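Déverrouiller son PC avec une clé USB (une vieille, ça suffit)

Mis à jour janvier 2019

Vous avez une clé de 2 Go qui traîne dans un tiroir ? Parfait. On va en faire une clé de session. Clé branchée : l'ordi s'ouvre. Clé retirée : l'écran se verrouille. Dix minutes, pas plus.

Ce qu'il faut
Un PC sous Windows, un compte administrateur, la clé, et Hadeo (gratuit, 26 Mo, à prendre sur le site de Dorbridge, évitez les miroirs).

Préparer la clé
Formatage en FAT32. Attention tout est effacé, sauvegardez avant. Donnez-lui un nom court, sans accent. Hadeo n'aime pas les accents, j'ai perdu une soirée là dessus.

Créer le fichier
Lancez Hadeo, onglet Clés, bouton Nouvelle. Choisissez la lettre du lecteur. Le fichier s'écrit tout seul à la racine, il est caché, c'est normal. Ne le copiez pas ailleur, il est lié au numéro de série de la clé.
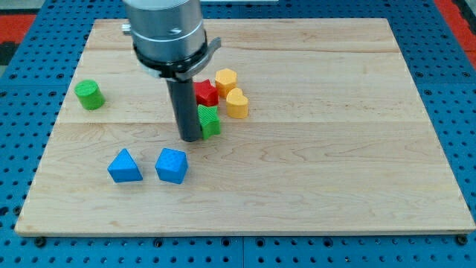 Melati Jugah signale que chez elle le verrouillage se déclenchait tout seul, plusieurs fois par heure : le port se mettait en veille et Hadeo croyait la clé retirée. Solution, décocher la suspension sélective USB dans les options d'alimentation. Merci, ajouté au tuto.

Régler le délai
Par défaut, Hadeo vérifie la clé toutes les 200 millisecondes. Sur un portable ça mange un peu de batterie. Passez à 2 secondes, aucune différence à l'usage.

Le mot de passe de secours
A faire AVANT d'activer. Onglet Secours, une phrase longue, notée sur papier. Clé perdue sans phrase = réinstallation. Pas de récupération possible, le support de Dorbridge ne peut rien pour vous.

Activer
Cochez « Au démarrage », redémarrez, clé branchée. Si l'écran reste bloqué : changez de port, évitez les hubs.

Version Mac : pas testée. Je regarde ça en juillet.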